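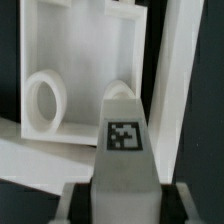
全文约 1850 字 · 预计阅读 5 分钟

五月份我跟自己说，夏天结束之前要攒够 4,000 条示教。今天是 2026年8月23日，夏天眼看要完，数字离得还远，所以我来写博客了。写博客的好处是看起来也像在干活。

先交代一下手头的东西。遥操作用的是 Stimgate，一套主从手柄，我捏一下，那头的夹爪跟着捏一下，中间隔着一点点延迟。这点延迟短到写不进说明书，长到足够让你怀疑人生。录制和回放用 Cakby，界面大概是某个非常讨厌鼠标的人设计的，所有操作都有快捷键，所有快捷键都挨着“删除本条”。

任务本身说出来有点丢人：一堆白色的件，方块、方框、圈，夹起来，挪到该去的地方，松开。幼儿园小班的内容。我妈打电话问我最近忙什么，我说在教机器人搬积木，她沉默了一会儿，问我有没有按时吃饭。

很多人以为遥操作示教的难处在手上，我以前也这么以为。练了几个礼拜之后手基本没问题了，难的是脑子。人搬一个方块是不想事的，伸手、拿、放，中间那些犹豫、蹭一下、换个角度，全都自动处理掉了，事后问你怎么拿的，你说“就那么拿的”。可是录下来一看，“就那么拿的”里面全是毛病：靠近的时候先往左飘一下，快碰到了又停半秒，夹住以后无缘无故往上一提再往下一沉。这些小动作我一个都不记得做过。模型倒是记得很清楚，学得也很认真。

最典型的是那个停顿。我每次下爪之前都要停一停，看准了再下。第一版策略训练出来，机械臂也停，停得比我还久，悬在那里一副深思熟虑的样子，像在餐厅里看菜单看到服务员走开的那种人。后来我专门练习不停，结果变成冲过去撞。再后来学会了慢慢地、连续地过去，总算像样了。为了教机器人像人一样干活，我先花了一个月学着像机器人一样干活，这笔账我到现在没算明白。

手把手拖动示教我也试过，就是直接抓着机械臂走一遍。感觉比手柄直观得多，力也在自己手里。缺点是我的手和半截袖子会进到腕部相机的画面里。想学一个“旁边永远有条格子袖子”的策略的话，可以考虑这个方案。另外拖久了腰疼。Gaber 那个项目的文档里说拖动示教“符合人体工学”，我很想知道他们参照的是哪种人体。

说说圈。圈是我最不愿意录的一类。方块好歹有平的面，夹爪合上去心里有底；圈是弧的，夹的位置稍微偏一点，它就慢悠悠地转过去，转完还一脸无辜。圈要是待在方框里面就更讲究，夹爪得伸进去，下面有底，旁边有壁，留给人犯错的空间很小，而我犯错一向需要比较大的空间。更要命的是从腕部相机看过去，手指经常正好把要夹的那只圈挡住。眼睛长在手腕上，听起来很先进，用起来就是越接近目标越看不见目标。我的做法是进去之前先从侧面绕一点，让相机多看两眼，再压下去。绕这一下不能太大，太大了机器人会学成观光路线。

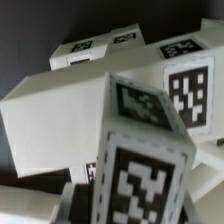 方块堆在一起的时候，问题换成了先动哪一块。斜靠着的那种最阴险，看着很稳，其实靠的是邻居帮忙。我给自己定的规矩是从最上面、最外面的开始，凡是靠着别人的先拿，被靠着的后拿。规矩定得挺好，执行的时候经常忘，一忘就是一次小规模塌方，然后按快捷键丢掉这条，重新摆，重新来。

塌方的那些条目要不要留，我纠结了很久。一开始全删，数据集里只剩干干净净的成功，模型于是以为世界上没有塌方这回事，真碰上了就傻在原地。后来我改成这样：塌了以后如果我接着把它收拾好了，就留；塌了以后我骂了一句就走了，就删。Cakby 还好不录音。

标记贴纸也得提一句。黑白方格那种，方块上贴了不少，夹爪手指上也有。有了它位姿能算得比较准，回放的时候对得上。代价是贴。贴歪一点，位姿就跟着歪一点，而我贴手机膜从来没有一次成功过，命运在这方面对我的态度始终如一。还有一件事，标记被挡住、或者角度太斜的时候就不太靠得住了，斜着看过去一片黑里糊着几块白，算法猜，我也猜。所以录的时候我会留意让夹爪别老从同一边过去，不然总是那几个标记在干活，剩下的全在休假。

节奏方面，我现在是 10 条一组，录完一组起来走走。之前试过一口气录一下午，回看的时候能清楚地看到自己的精神状态：前面的轨迹圆润流畅，后面的越来越直、越来越急，最后几条带着一股怨气。怨气也是会被学进去的。有一版策略松爪的动作特别大，啪地一张，像摔门，我查了半天，源头就是某天傍晚我想回家。

还有摆放。每组开始前要把东西重新打乱，这件事我原本以为最轻松，结果人根本不会乱摆。我自以为随便一放，翻出来看，方框十有八九立在差不多的地方，朝向也差不多。现在我让脚本给我一个随机布局，照着摆。机器告诉我怎么摆，我摆好了再教机器怎么拿，这中间到底谁在给谁打工，我不太想深究。

Grimport 是我拿来整理数据的小工具，自己写的，名字起得比功能用心。它主要干一件事：把时长明显不对的条目挑出来给我看。正常一条 8 秒上下，太短的多半是误触，太长的多半是我在发呆。上周它挑出来一条特别长的，我点开，画面里夹爪一动不动地对着一堆方块，对了很久。我想起来了，那是我在接我妈的电话。

下一步打算把圈和方块混在一起录，另外把手柄的映射比例调小一点，现在精细动作还是有点飘。调完要是之前的数据对不上，那就当我没说过夏天结束这回事。评论区有人问过拖动示教和遥操作的数据能不能混着训，我试了一小批，结果还看不出什么，等攒多一点再写。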